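Residence Diary, Stusberg House
Entry for 2020-10-18
Kept by the Warden on duty

Morning

The House opened at the usual hour. The overnight log was received from Chie Hattori and signed without amendment. One resident on the second floor reported a radiator knocking through the night. The matter was entered in the repairs book and the resident was advised that the heating contractor is due before the end of the week.

Rain continued from before dawn. The east gutter overflowed again at the corner above the bicycle store, and the path there was closed with two cones. This is the same fault recorded in February. The undersigned wishes it noted that the repair carried out at that time consisted of sealant only, and that the joint itself was not replaced. A second request has been addressed to Proltar, who hold the maintenance agreement, with a copy to the Bursar's office.

Breakfast was served in the small dining room under the present seating arrangements. Attendance was light. Kaede Ogura asked whether the windows might be kept closed on wet days. She was informed that the ventilation rule remains in force and that residents are free to wear coats at table.

Correspondence

A letter was received from Colette Pons, formerly of Room 41, now settled in Lyon. She thanks the House for forwarding her winter clothing and asks that her remaining deposit be applied to the library fund. The request has been passed on with a note of appreciation. Her letter will be read aloud at the next house supper, with the paragraph on her landlord omitted at her own wish.

The invoice from Brarnidus for the new stair carpet came to $945. The figure agrees with the estimate. Payment was authorized, less the cost of the tread on the third landing, which was laid short and leaves a strip of bare board along the wall side. The fitters have been asked to return.

The Khunthong Society has written to ask for the use of the common room on five evenings next term. Their previous use of the room was orderly and the chairs were put back. Approval is recommended, subject to the current limit on numbers and to the piano remaining locked.

Study Room

The Study Room was inspected after lunch. The shelves are in fair order, though the atlases have again been placed flat on top of the dictionaries. Residents are reminded through this diary, and by the notice on the door, that drinks at the desks must be kept in bottles with a screw cap. Cups and open cans are not permitted. The rule was adopted after the damage to the bound periodicals and has been observed reasonably well this term. 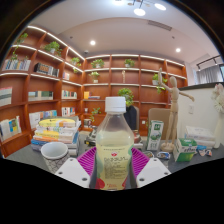 Afternoon

The quarterly review of the quiet hours was held with Reiko Kobori and Junpei Koyama representing the residents. Ms. Kobori proposed that quiet hours begin earlier during the examination period. Mr. Koyama supported the proposal but asked that the laundry be exempted, as many residents wash late. After some discussion it was agreed to try the earlier hour for two weeks, with the laundry exempted and the door to the drying room kept shut. The undersigned will report on the results.

Mr. Koyama also raised the matter of the hallway clock, which has been slow since the change of battery. It was taken down, set, and rehung. By supper it was slow again. A replacement has been requested.

The rain eased toward four o'clock and the cones were left in place.

Evening

Supper passed without incident. The soup was well received and the kitchen has been told so. Ms. Ogura played the recorder in the common room for a short time by permission, and several residents stayed to listen from their own seats.

Rounds were completed at the regular hour. All outer doors were found locked except the garden door, where the bolt had swollen with the damp and would not go home. It was secured with the chain. The bolt should be planed or eased tomorrow, and the person on duty is asked to check it before dark.

Keys and logbook handed over to Ms. Hattori.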